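Workshop Tips: Building a Hand-Held Gripper at the Kitchen Table

February 18, 2021

These notes come from building a pair of Rikell hand grippers, partly at the Zandumell shared workshop and partly at home. The Rikell plans cover the parts list and the order of assembly well enough. They say much less about the small things that eat up an evening, and those are what I have written down.

Printing the links

Print the long links flat, all in one go if they fit on the bed. Links printed on different days from different spools can come out slightly different in length, and a parallel linkage shows it right away. The fingers toe in or splay and no amount of tightening fixes it.

I used black Nseir filament. The spool had been open all winter and the first links were stringy, so it went in a sealed box with drying packs for a few days. After that they came out clean.

Clear the pivot holes by hand. A drill bit held in your fingers and turned slowly takes off the ridge without making the hole bigger. A power drill will grab and split the layers. I split two links that way before I quit trying.

Sand the faces that rub. A few passes on fine paper laid on a flat board is plenty. Wipe the dust off before you put the parts together.

Pivots

The plans call for 3 mm screws with a lock nut. Tighten each one until the link stops moving, then back off a quarter turn. The finger should drop under its own weight when you tip the tool on its side. If it hangs up partway, loosen that pivot a bit more and try again.

Put a thin washer between the links even where the plans leave it out. Nylon is quieter than steel.

Do not use thread glue on printed parts. Some kinds will crack the plastic, and it can take a week or more to show. If a screw keeps backing out, change the nut.

Keep the screws for each joint in a separate section of a muffin tin or egg carton. The two lengths look the same at arm's length – they are not, and the long one will hit the neighboring link when the hand closes.

Pads

The finger pads are the part people ask me about at the workshop. I tried cut-up bicycle tube, drawer liner and a molded set from Irnora. The tube was too slick on paper. Drawer liner gripped well for a few evenings and then began to crumble. The ribbed pads have held up best and I have stayed with them.

Wash new pads in warm dish soap before you fit them. They come with a slippery film from the mold. Let them dry overnight.

Check that both pads lean in by the same amount with the hand open. Close the hand slowly on a sheet of paper and tug the paper from each side. If it slides out more easily on one side, that pad is sitting back. A shim cut from a cereal box will bring it forward.

Soft pads need less squeeze than you think. Most beginners set the trigger spring too stiff and end up with a sore hand. Start with the lightest spring in the pack.

Weight

My first one weighed 265 grams with nothing attached to it and felt fine for the first few minutes. The cutouts in the outer links help, and so does trimming the handle. Add anything heavy as close to your wrist as you can. A little weight out by the fingertips feels like a lot after an hour.

If you are going to use one in each hand, build them as a matched pair. Using a light one and a heavy one together is tiring in a way that is hard to pin down until you swap hands.

Cables and power

Tape cables along the forearm side with cloth tape and leave a loop at the wrist. Leave the loop bigger than looks right. Run anything that goes to a wall outlet along the wall and keep it off the floor where you stand.

Choosing a place to practice

A table at hip height is easiest on the back. Cover it with a cloth. Small parts don't bounce off a cloth, and a dropped finger screw stays where it fell. The drawback is that cloth bunches up under the fingertips, so pull it flat now and then, or clip it at the edges.

Light matters more than I expected. A lamp low and to one side gives long shadows that help you judge how far the tips are above the table. Overhead light alone flattens everything. Shiny cloth can glare, and if it does, move the lamp before you change the cloth.

Clear more room than you need for your elbows. Put cups and phones somewhere else.

What to pick up

Start with household trash. It is free and it comes in every shape. I keep a shoebox of it by the tool drawer: cartons, wrappers, tissue, packing foam. Work through one kind of thing until it is boring, then mix them.

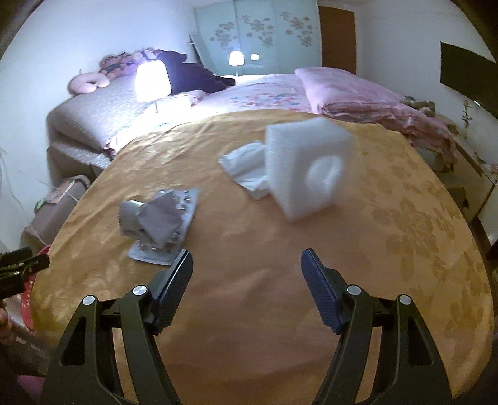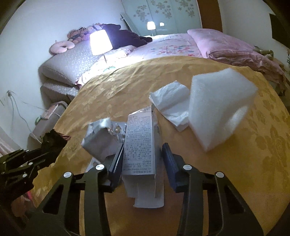

Light packaging is a harder test than solid blocks, and I would get to it early. Foam is forgiving, so a badly set pad can go unnoticed for a long time. Thin cardboard has almost no strength once the corners go. A carton as crushed and torn as the white one between the pads in the second picture should be gripped across a part that still has a fold in it. Squeeze only until the cardboard stops shifting. Save your worn-out cartons for this, since a crisp new box hides mistakes. Tissue is best taken by a raised edge or crease, and foil wrappers by the thickest part of the fold.

Blister sheets are awkward lying flat. Slide one pad under the edge if there is room, or bend a corner up beforehand while you are learning.

Upkeep

Wipe the pads with a damp cloth after each session. Paper dust builds up between the ribs, and an old toothbrush gets it out.

Check the pivots every 5 hours or so of use at first, then less often. Mine settled in by March of the first year and hardly needed touching after that. I logged nearly 4,000 closes on the older tool before a link wore enough to rattle. A fresh washer took up the slack.

Store the tool with the fingers open. Left closed, the pads press against each other and the ribs take a set.

Keep a bag of spare parts with it: two links, a pair of pads, a few screws of each length and the right hex key. Tie the hex key to the bag.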